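Search Mastedora Kids
Search for: topics, words, questions
Go

Why does cake rise?
2022-06-10

Cake batter goes into the oven thick and heavy. It comes out light and full of holes. The change is caused by gas.

Most batters contain baking powder. Baking powder is a mix of a dry acid and baking soda. While the powder is dry, the two parts hardly react. When they get wet, they react and make carbon dioxide. This is the same gas that makes the bubbles in soda pop.

Heat makes more gas. It also makes each bubble grow, because a warm gas takes up more room than a cold one. At 100 degrees Celsius, water boils and turns to steam. Steam in the batter pushes on the bubbles too.
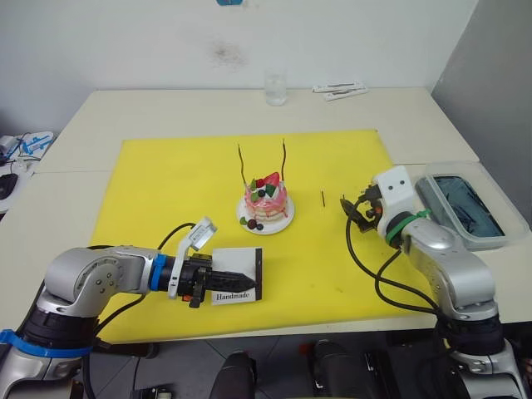 A small pink cake with white frosting drips and fruit decorations.

Bubbles alone do not make a cake. Something has to hold them in place. Flour and eggs both contain protein. In the oven, the egg protein turns from liquid to solid. Starch in the flour soaks up water and swells. Together they form firm walls between the bubbles.

If the oven door is opened too early, the walls are still soft. Cool air shrinks the bubbles and the middle can sink. Frosting is added after the cake has cooled for this reason: warm cake melts butter.

Word to know: protein, a building material found in living things.

Shares: 20
Comments: 3

Related
Why does bread need yeast?
What is steam?
How salt is made at Hurkberg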